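Fenna Van Dijk
Tabletop data collection, week three. Posting my notes as a thread again so the Norkau people can find them.
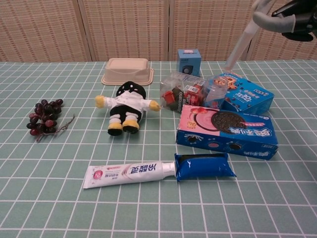
1/ We passed 3243 recorded episodes on 21st February. Of those, 608 are clutter episodes, meaning more than a couple of things on the table and the instruction names only one of them. The rest are single-object picks from August and after.

2/ The single-object picks were easy to collect and the policy learned them fast. Then it fell apart the first time we put a second snack box next to the first one. So clutter is all we're doing this month.

3/ How a session goes. One person drives the arm, one person lays out the table and reads the instruction. We swap every 14 episodes. Past that the driving gets sloppy and you can see it in the wrist motion.

4/ Layouts: grapes, a plush toy, an upside-down tray, toothpaste, cookie boxes, coffee packets in a clear bag. Mostly normal stuff from the store. Boxes are allowed to overlap. If I catch myself tidying, I redo the layout.

5/ Clear things are still the worst. Bags and cups both. The depth readings have holes in them and the model grabs at whatever is behind. Urszula Kaczorowski wants a separate set with only clear objects. I'd sooner mix them in with everything else. We're going to try both and compare.

6/ Grapes are second worst. If you close on the middle of the bunch you get juice. We now ask drivers to come in near the stem, and we replace the bunch every morning.

7/ We keep failed grasps. They get a tag and a short note, like "slipped" or "wrong box." What we throw out is anything where the driver stopped partway to think. The model picks up the pauses.

8/ Instructions are typed before the arm moves. At Pidbridge we wrote them afterward and ended up with 2 different wordings for the same pick, depending on who was at the keyboard.

9/ Someone asked about the green grid cloth. We don't measure from it. Hilde Bakker is ordering plain cloths in other colors so the model doesn't get too used to one background.

10/ Next up is putting things into the tray, right side up this time. Jeanine Verschueren has the instruction list. If you have driver hours free on Thursday, send them to her and not to me.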